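Notebook, bench 2
8 Sep 2023
D. Pereyra

Picking up from the February notes on wrist view against head view. Question is the same as before: how much of the grasp error can be recovered from the wrist camera alone once the fingers are closed, and how much needs the head camera. The February runs used the old finger pads and a fixed exposure, so I am not pooling them with anything below.

Names, for anyone reading this later. Gorness is the policy that takes wrist and head images together. Porkness is the same network with the head stream zeroed at the input, retrained from scratch. Navarrete is the logging and replay tool. Enden is the small end-of-grasp estimator that Domingo wrote, which takes a single wrist image after closure and returns the tilt of the held part in the finger plane plus a slip flag.

Setup unchanged apart from the window blind, which stays up from now on. Daylight varies over a session and I want that in the data. Domingo objected that this mixes two effects. He is right, but we have to deal with daylight sooner or later and the exposure setting is logged per episode, so it can be split out afterward.

Checked closure on thin parts first. Enden was fitted on blocks and tube stock, and thin parts are where I expect it to fail. A threaded rod gives very few pixels across its width, and the slit between the fingers sits right under it and has nearly the same contrast.

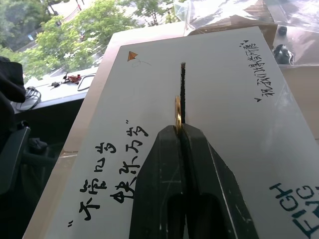 Wrist view, threaded rod held upright between the fingertips, brass-colored washer on the rod just above the jaws. Handwritten board behind.

Enden returns a usable tilt on this type of grasp only if the crop is tight. With the default crop it locks onto strokes of the marker text, which are dark, long and close to the same thickness as the rod. Replayed the same episode in Navarrete with the crop reduced to the area above the jaws and the estimate settled. Tried a blur on the background as well. No gain, and it softens the thread edges, so dropped.

The washer is a separate problem. The slip flag is computed from the outline directly above the jaws, and anything sitting there changes the outline. Enden raised slip on washer grasps where the joint log shows no change in finger gap and the rod did not move between consecutive wrist images. I count those as false flags. Two ways out:

a) mask a band above the jaws and start the outline higher up the rod
b) add washer grasps to the fitting set

Did (a) today because it needs no new data. It costs some sensitivity for short parts. Short parts should go through the old outline until (b) is done. DZ to add a switch in the config, keyed on part length.

Evaluation set: 100 episodes, thin parts only, held out from fitting. Results after replay with the tight crop and the mask:

False slip flags, default crop, no mask: 17
False slip flags, tight crop, with mask: 2
Missed slips: none in either condition, but the set contains few real slips and I would not lean on that

The two that remain are both from episodes with strong light from the window side. Exposure was at its lower limit in both. Looks like clipping on the edge of the part. Have not confirmed.

Then moved to the cube. Reason for the cube is the opposite case: a part with plenty of width but hardly any texture of its own, where most of what the camera gets is the table seen through it and the highlights along the edges. The wrist stream should be weak during approach and the head stream should carry more of the load, so this is where Gorness ought to separate from Porkness. Right arm only. Left arm parked at its side of the table and its commands held constant, so that any difference comes from one arm's policy. 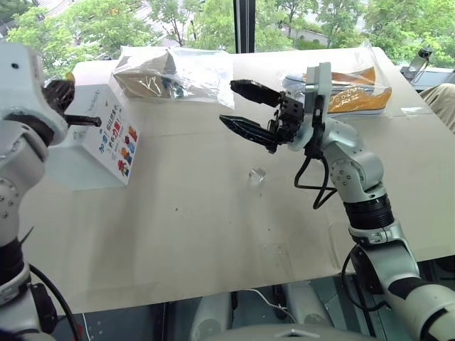

First observation is that the separation is smaller than I predicted. Porkness does worse on the initial reach, as expected, with more lateral wandering before it commits. Once the gripper is low over the sheet the two are hard to tell apart from the joint traces. My reading is that at short range the edge highlights are large enough in the wrist image to servo on, and the head view adds little. Domingo's reading is that Porkness has learned the usual placement area and goes there blind, then corrects. Both explanations fit the traces we have.

A test that would split them: shift the starting positions of the cube outside the area covered in training and rerun both policies. If Domingo is right, Porkness should go to the old area first. If I am right, it should wander wider but in no preferred direction. Neither of us has a strong argument for how far to shift. Starting with one cube width past the boundary, then two.

Other points from the cube runs:

Creases in the table sheet show up in the attention maps for both policies. They are fixed relative to the table, so they could serve as landmarks. Swap the sheet before the shifted-placement test, otherwise that is a third explanation.

Episode 389 is unusable. Head timestamps repeat over part of the approach and Navarrete fills the gap without a warning. Marked as excluded. The fill should be an error, or at least be written to the log. Filed.

Gripper opening at the start of approach was not identical across runs. The spread is small, but it is visible in the gap channel and the network sees that channel. Set a fixed opening in the reset routine. Episodes before this entry keep their tag, later ones get the new tag, do not merge.

Objects toward the back of the table stay where they are for both policies. Same layout for the shifted placements, so write down the positions before anyone clears up.

To do:
- DZ: config switch for outline start, part length as key
- DZ: warning on repeated timestamps
- DP: new table sheet, then shifted cube placements, Porkness first
- DP: replay the two remaining false flags with raw exposure values
- Collect washer grasps for refitting Enden, several thread sizes, blind up

Added later: Domingo reran the mask with a narrower band on the same 100 episodes. Same two false flags remain, and the short parts look better. Keeping the narrower band as default.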